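Nenevum built-in desk – set-up guide
Section 5: Power, laptop and desktop layout

Do Section 4 (shelf and back wall) first. If the shelf screws are still finger tight, go back and finish them. Desk should be against the wall already.

You need: power strip, laptop, monitor, a soft cloth, cable ties from bag C.

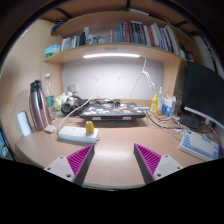
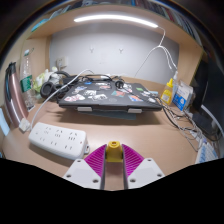

5.1 Power strip

1. Wipe the desktop. Dry cloth only. Grit under the strip will scratch the finish.
2. Strip goes flat on the desk, sockets up. Front of the laptop, in reach. Not on the floor, not up on the shelf.
3. Run the strip's cable back to the wall outlet, left side. Leave slack. A tight cable pulls the strip around every time you plug something in.
4. Plug the strip into the wall. Nothing else in it yet.
5. Check the light on the strip, if yours has one. No light – check the switch, then try another outlet.

CAUTION: One strip per outlet. Never plug a strip into a second strip. No heaters, kettles or irons on the desk strip.

5.2 Laptop

1. Open the stand, set it mid-desk. Leave at least 60 mm between the back of the laptop and the wall.
2. Laptop on the stand, lid closed if you only use the monitor. Push down lightly on each front corner. Rocks? Reseat the stand.
3. Charger cable goes round the back. Some of it will end up behind the laptop, thats fine, but keep it off the vents.
4. Stickers on the lid are OK. Stickers over vents are not.

Note: Some laptops sleep when the lid is shut. Change it in the power settings before you go hunting for a bad cable.

5.3 Monitor and keyboard

1. Monitor on the right, base fully on the desktop. The Juška arm does not fit this desk, the edge is curved and the clamp slips. Use the base.
2. Keyboard in front of the monitor. 
3. Spare cable: fold, don't coil tight, one tie per bundle. Trim the ends.
4. Screen height: top of the screen at eye level or a bit under. Seat height for most people is almost 110 mm lower than they first set it, so fix the chair before the monitor.

5.4 Everyday things

Bottles and thermoses – far left, lids closed, away from the strip. Headphones beside the laptop or on a wall hook, if the hook takes the weight (Jistisov hooks: see the leaflet in the pack). Pump bottles to the back right. Keep paper and plastic bags out from behind the laptop, they block the air.

CAUTION: Spill on the strip? Do not touch it. Turn off power at the breaker, then unplug. Do not dry it and re-use it. Replace.

5.5 Last check

- strip sits flat, cable not pinched
- laptop steady
- nothing hanging off the front edge
- light bar cord clear of the monitor

Replacement ties and stand feet: Belik parts list, item 199. Shelf light set-up is in Section 6, do the cord clips before you swich it on.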